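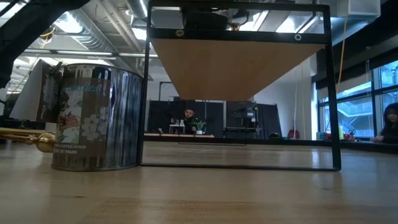 From: Hedvika Polák
To: container-candles list
Date: Friday, September 26, 2025
Subject: Re: Tunneling in wide tins, wick series and cure time

Ľubomír Kopecký wrote:

> I pour a soy and coconut blend into straight-sided tins, single wick,
> and I keep getting a ring of hard wax on the wall that never melts back.
> Same blend in a narrower glass burns clean. I went up two wick sizes in
> the Koduten flat braid and the ring got thinner, but now I have mushrooming
> and a flame I would call too tall. Fragrance load is 8 percent. I test the
> day after pouring. My questions are:
>
> 1. Is the tin itself the problem, meaning the metal pulls heat away?
> 2. Should I go to two wicks?
> 3. Does anyone have a burn log template they would share?
>
> Miroslava told me to wait longer before testing. Is that real or is it
> folklore?

Ľubomír,

Taking these out of order.

Cure time first. It's real for soy and for soy-heavy blends, and your next-day tests are close to useless for choosing a wick. Soy keeps changing structure for days after it looks solid. The same pour burned on day one and again after two weeks will usually give you a different melt pool width and a different flame height. In my logs the later burn is the slower one. If you size the wick on day one, you size it for a wax your customer will never have. I test at 14 days and don't record anything earlier except frosting and wet spots. Paraffin people on this list will say three days is fine, and for paraffin they're right.

On the tin. Metal does conduct heat faster than glass, but the wall is thin and doesn't hold much. What I see in practice is that a tin lags in the first hour and then catches up, and by the third hour the wall is hot enough to take down whatever is hanging on it. A ring left after the first burn is not a failure. A ring left after the fourth burn is. You didn't say which burn you were looking at. Please check before you change anything else.

You also didn't give an inside diameter. "Wide" covers a lot. Measure at the wax line, inside the rolled lip. I have bought tins from Benthorpe and from Hukholm sold under the same nominal size, and the two needed different wicks. The Hukholm lip is rolled inward and narrows the opening, which affects the draft over the flame late in the burn. I would not carry a wick choice across from one to the other without a fresh test.

Two wicks. My own cutoff is 89 mm inside. Under that I stay with one wick, and over it I use two. I have no theory behind the exact number, it's just the largest diameter where I got a full pool from one wick without the flame going out of range. With two, drop the series down well below what you would use singly. People forget this and put in a pair of the same wick they had, and the container temperature goes past anything I would sell. Set them a third of the diameter apart, centered. If they sit too close the pools merge early and the flames lean in toward each other. If they sit too far out, each one heats its own side wall and you get a ridge down the middle.

Mushrooming. Some of it comes from going up two sizes at once, but 8 percent load is also a suspect. Flat braid clogs with some of the heavier base notes, vanilla and the sandalwood types in particular. The wick can't move the fuel cleanly, carbon builds on the tip, the flame gets ragged, and the maker goes up a size to compensate. Before you touch the wick again, pour one tin with no fragrance. If the bare tin burns clean with the smaller wick, the oil is the variable. Then try 6 percent. I doubt you will notice the loss in cold throw, and hot throw sometimes improves when the pool forms properly.

Do not change wick, load and tin in the same round. It sounds obvious, and my logs from last August show me doing exactly that — a whole month of burns I can't compare with anything.

How I run a round now:

Pour at one temperature and write it down. Mine is 57 C for soy blends, into tins that have been sitting in the room overnight.

Weigh the wax into each tin on a scale. Filling by eye to a line gives a spread wide enough to matter in burn rate.

Three tins for each wick under test, minimum. One tin tells you about that tin.

Trim to 5 mm before every burn, including the first.

Burn four hours, out, cool fully, repeat to the end of the candle. The last quarter is where the container gets hottest and where most unsafe candles show themselves. A test that stops halfway has skipped the part that matters.

Put them on a level surface, out of any draft, spaced well apart. Neighboring candles heat each other and disturb the air.

At the end of each burn record pool width, pool depth, flame height, outside wall temperature at the hottest point, weight, and a short note on soot or mushrooming. Weight before and after gives you grams per hour, and that single column is more use to me than the rest together. If it climbs steadily from burn to burn you are overwicked even if the candle looks fine.

For the wall temperature I use a contact probe by Schmieder. An infrared gun will lie to you on bright metal, because shiny surfaces have low emissivity and the gun mostly reads whatever is reflected. If a gun is all you have, put a strip of matte masking tape on the outside of the tin and read that. I have had more than 20 degrees of difference between bare tin and tape on the same spot. Paper labels read much closer to true, so if you have a labeled tin, aim there and keep aiming there.

While on labels. Rostislav asked off-list about adhesive lifting on tins, and the answer belongs in the archive. The glue softens as the wall heats and the label creeps, usually at the overlap seam. Wipe the tin with isopropyl before labeling, since there is often a trace of forming oil left from manufacture, and let the label sit a day before any burn. If it still lifts, change the adhesive grade. Pressing harder will not do it. Keep the net weight on the front and the warning text on the base or the lower side, and check the smallest type on a finished tin at arm's length. What looked fine on screen at 200 percent zoom can be unreadable once it's wrapped around a curve.

Net weight means wax plus fragrance, without the tin, wick or lid. Someone brought this up a while ago and I don't think it was ever settled in the thread. Check your local rules on tolerance, they differ.

Burn log. I keep mine as a plain spreadsheet with one row per burn and one sheet per wick. Ľubica Hubáček has a better one that plots grams per hour by itself, and she has said before that she is willing to send it to members. Write to her directly, attachments get stripped here.

So my suggestion for your next round: same tin, same blend, back to the Koduten size you started with and also the one between, three of each, plus one with no oil. Wait the 14 days. Burn all of them to the bottom. Post the inside diameter and the gram-per-hour column and I'll look at it, and I expect Miroslava will too, as she has far more hours on coconut blends than I do. My numbers are nearly all straight soy, so treat the 57 C as a starting point for yours. Coconut tends to stay softer and may let you get away with a smaller wick.

One question back to you: are you burning with the lid underneath as a coaster, or directly on the table? It changes the base temperature reading, and I would like to know before comparing yours with mine.

Hedvika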